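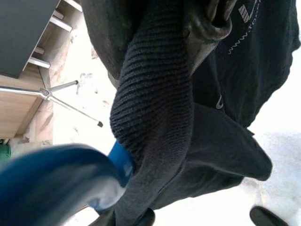

Part 4. Setting up the rack indoors and getting shirts onto it

If you followed Part 3 you've got the Flalstead out of its box, you've thrown away far too much cardboard, and you have a long metal thing lying on your floor. Good! Now we stand it up. I've put mine up and taken it down so often that I do it with a coffee in one hand, but please use both hands the first few times.

What you need: the rack, a clear stretch of floor as long as the top bar plus a bit of elbow room at each end, your hangers, and 15 minutes (most of that is the shirts).

1. Lay the rack down with the top bar farthest from you and the feet pointing at your knees.

2. Open one end first. Pull the legs apart until the brace goes tight. Don't force it. If it stops halfway, the brace has usually flipped to the wrong side of the upright, so fold it shut and start again.

3. Do the same at the other end.

4. Lift by the top bar, from the middle, and set the whole thing on its feet. Go slowly here, especially in a room with a TV in it. Ask me how I know.

5. Give the bar a gentle push along its length and then a gentle push across it. A little give is fine. If one foot lifts off the floor, open that end again and reset it.

CAUTION: Keep fingers away from the joints while you open or close the legs. They shut like scissors. Kids and pets go in another room until step 5 is done.

Note: Rubber tips matter a lot on a smooth floor. Check that every one is pushed all the way on before you load anything. I lost one under the couch in January and the rack went for a slow walk every time I hung a towel.

Now for the fun part, hangers. I use whatever I have, plastic ones mostly, with a wire one or two that came home from the dry cleaner. The color doesn't matter to the rack (it matters to my sister-in-law, Carla Nasrallah, who sorts hers by family member and has never once mixed up a T-shirt).

6. Put a few empty hangers on the bar before you bring the laundry over. Hooks all facing the same way if you can stand to be that tidy. 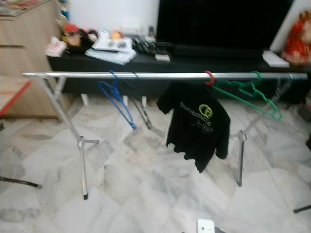
7. Hang the first shirt near the middle and work outward, one to the left, one to the right. Loading one end first makes the other end feel light, and that's when somebody brushes past and everything slides.

8. Feed the hanger in through the bottom hem, never down through the neck. Stretching a collar over a hanger is how you get that sad wavy neckline. It takes two seconds longer and I will nag you about it forever.

9. Square up the shoulders, give the hem a tug, and smooth the front with the flat of your hand.

Note on prints: Shirts and jackets with lettering on them can go inside out if you're drying near a sunny window. In my living room, away from the glass, I leave them right side out. Don't fold a printed front over the bare bar, though, or you'll have a crease running straight through the words.

Note on ribbed cuffs and waistbands: These are the last bits to dry, always. Pull them open and let them hang free of the sleeve. If the body of a sweatshirt feels ready and the cuffs don't, it isn't ready.

CAUTION: No hangers on the brace bars. They look handy, I know! They hold the legs open and that's their whole job.
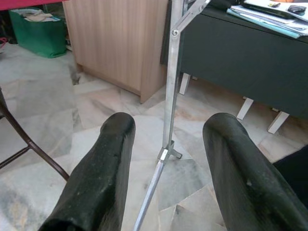
Every so often, have a look at the hardware. I do it while the rack is empty, since that's when I can wiggle things. Start at the top and work down one leg at a time. The round bolt where the diagonal brace joins the flat upright is the first one I check, and then I follow the upright to the little metal bracket that holds the round leg tube. My rack stands close in front of the wood-grain cabinet, so I slide it out a hand's width to reach the back of the joints. Finger tight plus a small nudge is enough on the bolts. If you really lean on a screwdriver you'll squash the tube, and then the leg won't fold.

10. To put the rack away, take off every hanger first, including the empty ones. Lay it down, close one end, then the other.

11. Wipe the bar with a damp cloth and dry it. Gray smudges on the cloth the first time or two are normal on mine and they stop after that.

Where to keep it: upright behind a door works if the door has a stop. Flat under a bed is better. Never leaning on the TV stand — it will slide, and it will pick the worst possible moment.

Part 5 covers socks, and the clip rail I bought to go with it.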